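Fingertip pads: when do you bin them?

tallowjack
Right, can I get some opinions before Saturday, as I've been asked to write our house rules for the grippers at Lollcombe and I'm stuck on the pads. Everything else was easy enough (log out, log in, wipe down, clear the bench before you start). The pads I keep going round in circles on.

What I've got so far is that you look at both tips at the start of a session, and if the rubber is frayed or lifting along the top rim you swap the pair. Both sides, always, even if one still looks fine. I've also put in that you open the fingers over bare table and check the gap before any object comes out.

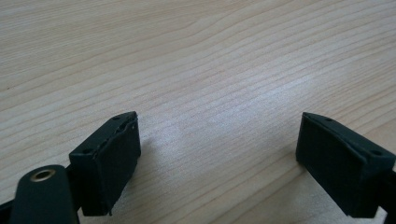

My other worry is glare. We've got pale wooden tops and overhead lights, and you can lose a whole patch of grain to shine. I want a line saying move the bench or dim the lamp, but Revathi reckons that's fussy and people will ignore the rest of the sheet if I keep adding to it.

Manwood_Mike
Revathi who? Revathi Sastry? If so do what she says, she wrote ours.

On pads, I'd never swap on looks. A bit of chipping on the top edge does nothing, it's the inner face that does the gripping. We ran one pair for 1,298 grasps with a rim like a chewed pencil and the drop rate didn't budge.

tallowjack
Same Revathi, yes! And fair point about the inner face – I'd lumped it all together as "wear". But doesn't a lifted edge catch on things? We do a lot of thin cloth.

pippa_o
It does catch. We had a flap snag on a tea towel in August and lost most of a morning's recordings before anyone spotted it. I'm with the OP, swap the pair and move on. Pads are cheap.

Manwood_Mike
Cheap for you maybe. Poirier ones aren't, and we get through 13 sets a year as it is. Split the rule then: cloth work, swap at the first lift. Boxes and blocks, leave it till the inner face goes.

pippa_o
Two rules means people will pick the lazy one. Seen it happen.

Janurier_bench
Could do it on a count? We change at seven sessions whatever they look like and write the date on the bag. No arguing with anyone.

Manwood_Mike
That's just throwing away good rubber on a timetable.

tallowjack
I can live with Mike's split if it's printed on the job card, so you don't get to choose on the day. Draft now says: rim lifting, swap the pair for cloth jobs, note it in the log for everything else. Inner face marked or shiny, swap whatever the job. I've kept the glare line in as well, sorry Revathi.

Does anyone have wording for the linkage check? Mine just says "wiggle it", and I don't think that'll do.

pippa_o
Ours says "move each finger by hand, power off, and report any side play". Nick it if you like.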